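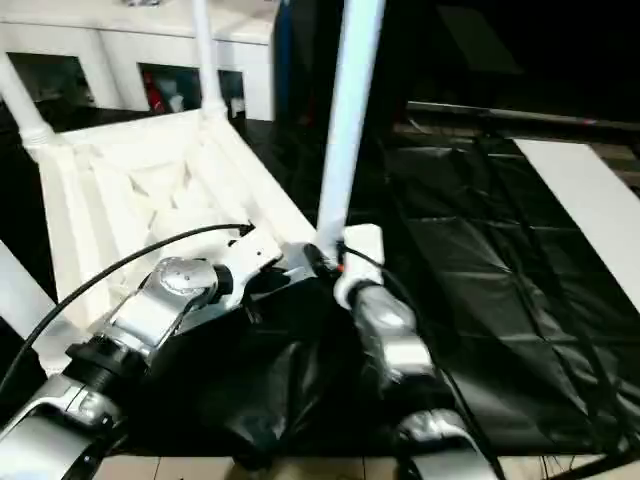 Underside of the white one, ribs and legs

Forum: Garden and Patio > Furniture
Thread: Are the ribs under a plastic chair good for anything, or is it just marketing?

porchlight_kb
Trasberg has a resin chair at the front of the store with a big sign about its "engineered lattice base." They want 50 dollars for it. I flipped over a white one and it's the usual: straight ribs, then diagonal ones crossing them so you get triangles and diamonds. Every plastic chair I've ever turned over has something like that. Is this one of those things where they describe a normal chair and charge double? I need chairs for a church yard supper in March, and these will be sat on by large men.

dunmore_al
The ribs do something. A flat sheet of plastic bends like a cookie sheet. Put ribs on it and it doesn't. The diagonals keep the seat from twisting when somebody leans over to one side. Whether that's worth 50 is another matter.

porchlight_kb
Sure, but that's my point. They all have ribs. What am I paying for?

Kacper Kołodziej
The sign. I bought six of the Vitdale ones years ago for 20 each and they have ribs too. Two broke. Neither one broke in the seat.

dunmore_al
Where did they go?

Kacper Kołodziej
At the top of the leg, right where it joins. Both back legs. My brother-in-law tips his chair back, and I've quit asking him not to.

mrs_haverly
Look at the collar where the leg meets the seat. The one in the picture gets thicker there on at least one leg. I'd care about that before I cared about any lattice. The legs on the cheap ones at our pool club had hardly any collar and they splayed out on the wet tile.

porchlight_kb
OK, that's useful. There's also a ribbed joint at the bottom of one leg where it comes out of the seat. Is that good or is it decoration?

dunmore_al
Can't tell you from a picture. Ribs at a joint normally stiffen it, but they can also be there so the plastic fills the mold right. You'd have to know how thick the wall is.

gus in the valley
You people are overthinking a lawn chair. Sit on it in the store. If it wobbles, don't buy it.

mrs_haverly
They don't fail in the store, Gus. They fail after three summers in the sun. New plastic will hold up anybody.

gus in the valley
Then store them in the shed. Mine are from before my daughter got married and they're fine.

Kacper Kołodziej
How old is that, and who sits in them?

gus in the valley
Me. Eleven years.

Bronisława Jabłońska
I ran the rentals at a hall in Comthorpe for a long time and we went through a lot of these. I don't believe in the lattice either. What we did was turn every chair over before it went out and look for white lines in the plastic, in the corners where the ribs run into the rim. On a white chair they're nearly impossible to see, so run a thumbnail along there. You'll feel a crack before you see it. We bought Eglītis toward the end and they were heavier, and I liked them, but we also paid more and kept them indoors, so I can't swear it was the chair.

porchlight_kb
How heavy is heavier? The Trasberg sign doesn't give a weight. It does say "tested to 4,000 cycles," which I find funny. Cycles of what?

dunmore_al
Somebody or something pressing on the seat, I'd guess. With no load listed it means nothing. Four thousand presses with a bag of sugar is not a test.

Bronisława Jabłońska
I never weighed one. You could tell picking it up with one hand.

mrs_haverly
One thing against ribs: they hold dirt. Leave the chairs upside down outside and every one of those little triangles fills up with water and leaves. I have to dig mine out with a bottle brush. A smooth seat with a metal frame is less trouble.

Kacper Kołodziej
And the metal frame rusts at the feet. Pick your problem.

mrs_haverly
Mine hasn't.

porchlight_kb
How many of you would trust the 20 dollar kind for one evening on grass? I need 100 of them, so the difference is real money and it isn't my money.

dunmore_al
On grass, I wouldn't. The legs sink unevenly and then one of them takes all the load. On a flat patio, maybe.

Bronisława Jabłońska
Rent them. For one supper I don't know why you'd buy any.

porchlight_kb
The rental place wants a deposit I don't like. I'm going back with a bathroom scale to weigh one of each, and I'll post the numbers if they don't throw me out.

gus in the valley
Just sit on it.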